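Tips › Laundry and Storage › Sports Gear › Rugby kit between matches

Print this page | E-mail this page

Rugby kit between matches: washing, drying and storage

These notes cover jerseys, shorts, socks, boots, body protection and balls for one player at home. They assume a standard front-loading washer and no tumble dryer. Quantities are for one match kit, which weighs 1,546 g dry on our kitchen scale (jersey, shorts, socks, base layer, shoulder pads) and 1,794 g after a game on a dry field. A wet field will add a good deal more.

Mud

Let mud dry before touching it. Wet clay pushed around with a brush goes deeper into the knit, while dry clay cracks off when the fabric is flexed. Turn the jersey inside out, shake it outdoors, then turn it back and brush along the ribs of the fabric. Socks should be unrolled fully first.

Soak in cold water with a tablespoon of plain detergent for an hour. Change the water once if it has gone brown. Blood comes out in cold water as well, and hot water sets it. Grass stains need an enzyme detergent rubbed in by hand and left for 20 minutes.

Washing

Polyester jerseys go in at 30 degrees, inside out, zipped or tied into a mesh bag if they carry printed numbers. Older cotton jerseys tolerate 40 degrees but the collar will shrink before the body does. Skip fabric softener. It coats the fibers and holds odor, and it shortens the life of the elastic in shorts. Half a cup of white vinegar in the rinse drawer does more for the smell.

Shoulder pads and scrum caps are washed by hand. Press the foam under water, release, repeat, and do not wring. Liudmyla Koval wrote in to recommend a clean paint roller for pushing water out of flat foam panels, and it works well on a towel laid over a draining board.

Drying

Air movement matters more than heat. A jersey on a wide plastic hanger in a room with a window open an inch will dry overnight. On a radiator it dries faster, but the printing stiffens and starts to lift at the corners.

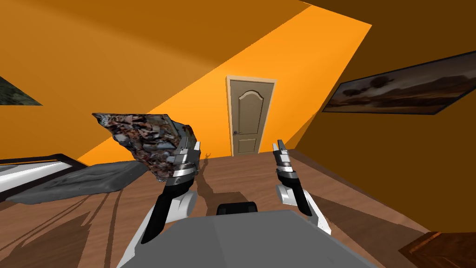

Pads and caps hold water far longer than fabric and need their own place to hang. Use a rail or a wall hook with at least a hand's width of clear space on each side. Avoid paneled interior doors with a small knob: on a door like the brownish-gray one here, with its raised arched panel, a wet bag slung on the knob rests against the face of the door, and water will sit on the molding below. An over-door hook rated for 11 lb, fitted with felt pads, keeps the load up at the top edge. Put a tray underneath for the first two hours. Turn foam pieces over at that point, or the lower edge will still be damp the next morning.

Boots

Remove insoles and laces. Knock the soles together outdoors, then clear around the studs with an old toothbrush or a wooden skewer. Wipe uppers with a damp cloth. Leather gets a thin coat of conditioner once it is dry, never before. Synthetic uppers need nothing further.

Pack with newspaper and change it after one hour, then again before bed. We timed one pair of size 10 leather boots at 39 hours from soaked to dry with two changes of paper – a third change made little difference. Studs should be unscrewed once a month in season, and the threads given a smear of petroleum jelly. A stud left in from September to December may need pliers. 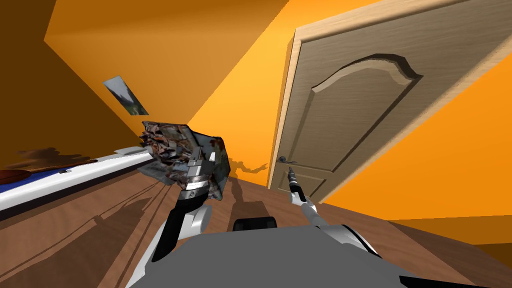
Balls

Wash with lukewarm water and a soft sponge. Do not use solvent on the grip surface, as it removes the pimples along with the dirt. Dry with a towel and stand the ball in a bowl so that the valve points up.

For storage longer than a month, let out a third of the pressure. Before inflating again, put one drop of glycerin or valve oil on the needle. A dry needle tears the valve, and a torn valve is rarely worth repairing on a training ball.

Off-season storage

Everything must be fully dry. Fold jerseys with the print facing inward and a sheet of plain tissue between layers. Cotton or paper bags are suitable. Sealed plastic is not, unless a moisture absorber is included and checked monthly.

Boots keep their shape on cheap plastic trees or with a rolled magazine in each. Label pads with the date of last washing. Mouthguards are rinsed, dried and kept in a vented case away from heat, and should be refitted or replaced if they rock when pressed on one side.

Compiled by Marta Levchenko. Boot section checked by Muthu Pinto.

Print this page | E-mail this page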